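# First time marshaling an endurance race - what should I bring?

**fashola_flagpost**

Hi all! I've signed up to marshal at the Grandeveck six-hour next May and I'm beyond excited. I've watched endurance racing for years but always from the grandstand. They've put me on a flag post at the far end of the lap, near the Prallow hairpin, and the joining email mostly covers parking. What do you wish you'd packed? And do we get a break in a race that long, or is it sandwiches between safety cars?

---

**Elham**

You'll love it! Bring twice the water you think you need and proper boots, not sneakers. No red or yellow clothing under your overalls, in case you roll the sleeves down. You do get breaks, the post chief rotates people. Ear plugs!!

---

**prallow_pete**

never marshaled there but sat on the bank opposite that hairpin and it's a great spot, the prototypes come through the slower cars like they're parked. take a folding chair

--- 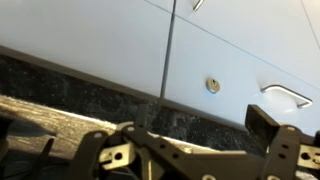
**Adesuwa Ibrahim**
Post chief and new marshal mentor

Welcome aboard! Prallow is my favorite post on the whole circuit - you get the braking zone, the apex and the first bit of the run up the hill, so there's always something going on.

Elham is right about boots and water. I'd add a thin rain jacket, sunscreen, a pen that works when it's damp, and food you can eat with one hand. Leave the folding chair at home, Pete, sorry! On post we stand whenever cars are on track.

Breaks depend on how many of us sign on. With a full crew we swap between blue flag, yellow flag and resting, and your chief will set the times at the morning briefing. Stick with whoever you're paired with and ask them everything. Last season's race had 1,066 entries in the lap chart before the first full course yellow, and I was still grinning at every one of them.

One thing to practice at home is reading numbers at speed. Put on an old onboard video and call out each car as it gets passed. It feels silly for ten minutes and then you start getting them all.

Come and say hello at sign-on!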